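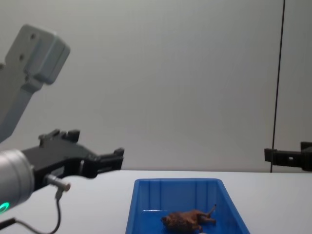
Costar opened its Volach workshop to the public on 18th January, the first time the company has let visitors past the front office. Doors opened at ten, and the last group left a little after four. Admission was free, with places booked ahead through the town library.

The company makes sorting and packing equipment for small warehouses and mail-order firms. It moved into the former Šťastný furniture store in August and now has 40 people on the payroll, most of them from Volach and the villages nearby. The workshop takes up 2,000 square meters on the ground floor, with offices and a training room above.
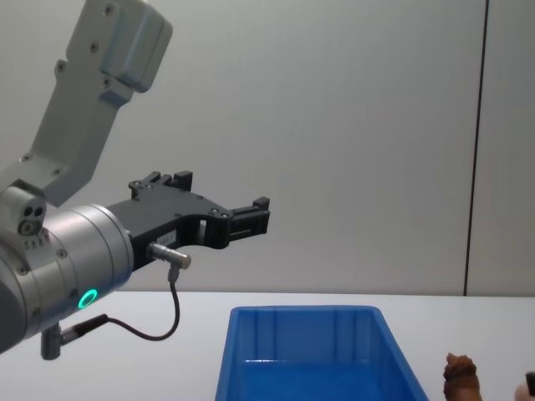 Groups were taken first to the machine shop and then to the test room, where Costar tries out new picking routines before they go to a customer. Engineer Janka Kubíček ran the sessions there and took questions as she went. The job on show was a basic one: small items, a blue plastic bin and a gripper with two fingers. Kubíček asked visitors to watch the green ring light on the arm's wrist and said staff learn to glance at it before they reach across the table. She spent most of her time on the subject of grip, and on how hard it is to write one routine that will handle both a flat box and something with a lumpy surface.

"People come in expecting it to be fast," she said. "At this stage we run it slow on purpose. Speed is the last thing we set."

Several visitors asked about jobs. Wilfredo Espiritu, who manages the site, said Costar plans to take on four assembly technicians this spring and would train people without a background in electronics. Applications will be handled at the Volach office. 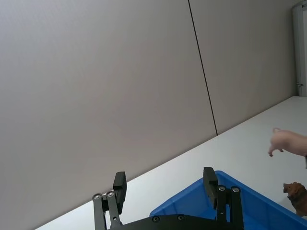
He also said the company has no plans to add a night shift, a question that came up at the town meeting when the building permit was discussed. Deliveries will stay on the north side of the building, away from the houses.

Dörte Kasten, who buys equipment for the mail-order firm Fusby, made the trip to see the test room. Fusby ships 3,863 different items from its warehouse, many of them toys and craft supplies, and still packs every order by hand. Kasten said she had not made a decision and wanted to see a trial with her own stock first.

All 300 places were taken a week ahead. Espiritu said a second open day is likely, with an evening session for people who work during the day. Dates will be posted at the library.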